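Can a machine do your mending yet?

I get asked this every time a new gadget turns up, so I had a good nose round in April. Towels? Slowly, if you lay them flat first. Socks, no. Sewing on a button -- forget it, do it yourself in 6 minutes with doubled thread and a matchstick under the button for slack.

What cheered me up was stitching. My friend Bit-na Kwon sews for a living and reckons thread is the hardest thing in the house to handle, and the fine work with robotic instruments is where I'd look for progress!

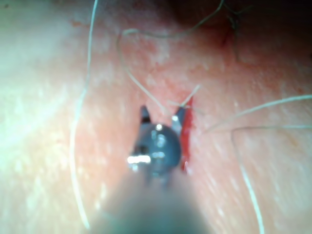

Jaws open beside a narrow red cut, with pale strands lying across the surface.

Until that reaches my sewing box, keep your threads short and wax them.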